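Print | E-mail

# Pornik Review Set – README

Every film and TV review from the Pornik site, cleaned up and put in one place! I've wanted to do this for years, and version 5 is the first one I'm happy to hand to strangers. There are 2,000 reviews in it, and 859 of them carry a second opinion from another Pornik writer.

## What's in each record

- `title` – the title as released in the US
- `kind` – film, series, or single episode
- `score` – zero to ten, in half-point steps
- `score_2` – the second writer's score, blank if there wasn't one
- `verdict` – the short line that ran under the headline
- `body` – the full review, paragraphs kept as they were
- `spoilers` – yes or no, set by the writer

The verdict lines are my favorite part. Our writers had very little room for them, and the good ones sound like someone grabbing your sleeve on the way out of the theater. Start there if you only have ten minutes.

## Scores

Old Pornik reviews used stars. I doubled the stars to get to the ten-point scale, so a three-star review became a 6. That makes the early scores a little lumpy, and you'll see it right away if you plot them. The original stars are still in `score_raw`.

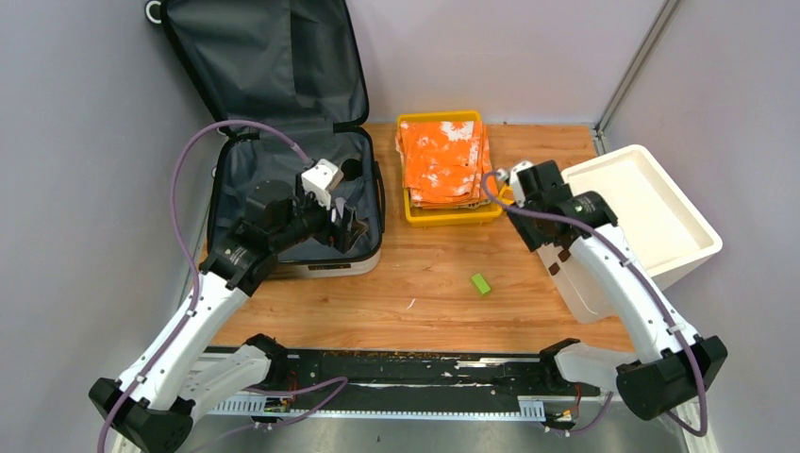
Series reviews are trickier. Some writers scored a whole season after the finale, and others scored the first two episodes and never went back. Check `episodes_seen` before you compare anything. For Flusosa, the space opera we all argued over, there are separate records for each season and they disagree wildly – great fun to read in a row.

## Known problems

Italics were lost in the April export, so titles inside the body text look like ordinary words. The Forsberg festival reports are missing their last paragraphs in 50 records. I have the print copies and I'm typing them back in when I can. Accented names should be fine now, but please tell me if you spot a mangled one.

## Loading it

One record per line, plain JSON, UTF-8. The Drekovix reader opens it as is. Spreadsheets will open the CSV copy too, though long reviews may get chopped in the cell.

## Using it

Free for research and teaching. Credit the reviewer by name when you quote more than a line or two.

Joar Hedlund
Last updated Thursday, July 21, 2022

Print | E-mail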